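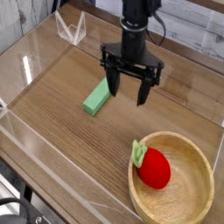
Figure 1. Dristari cell: open gripper over the work surface, with green block and bowl.

Clolanier Research Cooperative
Demonstration Data Working Group
Minutes of the meeting of 2019-06-30

Chair: Wim Hendriks
Represented: Clolanier (data and training), Buthelezi (hardware), Plardale (annotation)
Apologies: none received

1. Minutes of the previous meeting
The minutes were approved with one correction. Under item 4, "discarded" was changed to "set aside for review."

2. Status of collection
The Chair reported that 861 demonstrations have been recorded at the Dristari cell under the current task sheet. Of these, 203 have been passed to Plardale for labeling. The remainder are held on the Clolanier server pending the decision under item 4.

Plardale noted that file names from the early sessions do not follow the agreed pattern and asked that they be corrected at the source. Clolanier agreed to do so before the next transfer.

3. Objects and layout
The group reviewed the object set with reference to Figure 1. The green foam block and the plush strawberry will be kept. Both have given operators little difficulty in grasping. Plardale observed that the strawberry is often labeled by its leaf cap alone when it lies against the rim of the bowl, and requested a written rule. It was agreed that the label shall cover the whole object, cap included.

There was discussion of where the bowl should stand. Buthelezi favored a fixed position, marked on the table, so that faults in the arm could be told apart from changes in layout. Clolanier held that a fixed position would teach the system the place and leave it unable to find the bowl elsewhere. The group agreed that the bowl shall be moved between demonstrations and that no marks shall be made on the work surface.

Reflections in the acrylic panels were raised by Plardale. Annotators have on occasion drawn outlines around the mirrored image of the gripper. The annotation guide will state that reflections are not labeled. A proposal to replace the panels with a matte material was not adopted.

4. Failed grasps
The group considered whether demonstrations containing a failed grasp should be used in training. Clolanier asked to keep those in which the operator recovers and completes the task. Buthelezi had no objection, provided that any contact between the fingers and the panels is recorded in the cell log. Agreed. Demonstrations ended by an emergency stop will be stored separately and not labeled.

5. Operator sessions
Sessions are to be limited to 50 demonstrations per operator, followed by a change of operator. The Chair reported that 13 operators have completed the introductory training. The start position of the arm is to be checked at each change and the check initialed.

6. Actions
Clolanier: correct file names from the early sessions; circulate the revised task sheet.
Plardale: add the rules on leaf cap and reflections to the annotation guide.
Buthelezi: inspect the cable at the wrist and report on wear.
Chair: draft the wording on failed grasps.

7. Other business
Buthelezi asked whether a second cell would be required. The matter was deferred to the November meeting.

Minutes approved for circulation by Wim Hendriks, Chair.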